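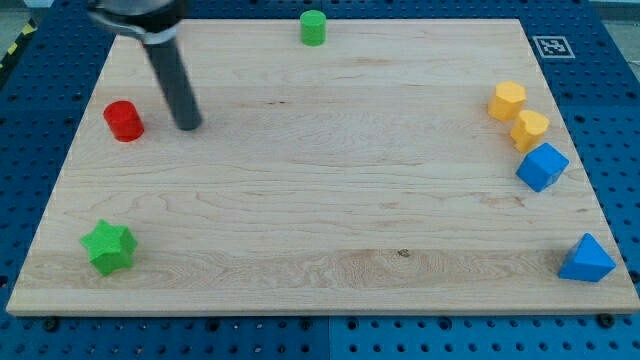

Drondel Maple Work Surface

Item No. 335

The Drondel work surface is supplied to schools, libraries and craft rooms that need a flat, durable top for shared tables. Each board is cut from solid maple, sanded on all faces and finished with a food-safe oil. Grain and color vary from one board to the next and are not grounds for return.

Specifications
Length: 474 mm
Width: 335 mm
Finish: clear oil, matte
Feet: none (set of 4 rubber feet sold separately)
Warranty: 2 years

Care
Wipe with a damp cloth and dry at once. Do not soak. Re-oil each February and at the start of the fall term.

Ordering
Institutional accounts may order through the Skornance catalog desk. Requests for quotations should be addressed to Tincuța Preda, School Supply. Orders received before noon are processed the same day.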